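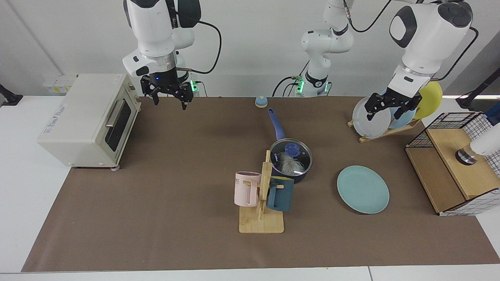

The plate rack and the toaster oven on the worktable at Pludmont, April.

Hi all, and thank you again for the kitchen money! Your form asks for one page on how it's going, so I'll try to stay inside that (no promises).

The short version is that the Pludmont kitchen corner is up and in use. The cream toaster oven is on the left side of the table, turned so the door opens toward the middle and you don't have to reach around it. I went back and forth on that for days. Straight on looks neater, but you bump the rack every time you pull out a tray, so angled it is.

The wooden dish rack went toward the back on the right. We had a wire one from Gamitz on trial first and I never warmed up to it, the plates leaned all over the place. In the wooden one they stand up on edge the way they should. The white, light blue and yellow plates are from the Wakulura set, and I love having the colors, because now I can say "grab the yellow one" and everybody knows which one I mean.

Brown paper is working out great as a table cover. It takes up most of the top, and when it gets greasy we roll it up and put down a fresh piece. I'd like to keep doing that through the summer. The outlets are on the wall right behind the oven, at table height, so no cords across the floor, which was my big worry when we moved in.

Money: we've spent $1,583 so far. The latest bill was $245 from Mateos for the shelf and the extra plates, and the shelf is still in its box (sorry, it's on my list for Tuesday). I've kept $90 back for paper and dish soap.

What isn't done: the shelf, obviously, and a proper home for the mugs, which are hanging on a little mug tree for now. I also need 4 more small bowls. The ones we ordered came in the wrong size and I'm still waiting to hear about the exchange.

One question for you. Can leftover soap money go toward dish towels, or does that need a new line in the budget? We go through a lot of towels! I'll hold off buying any until I hear back.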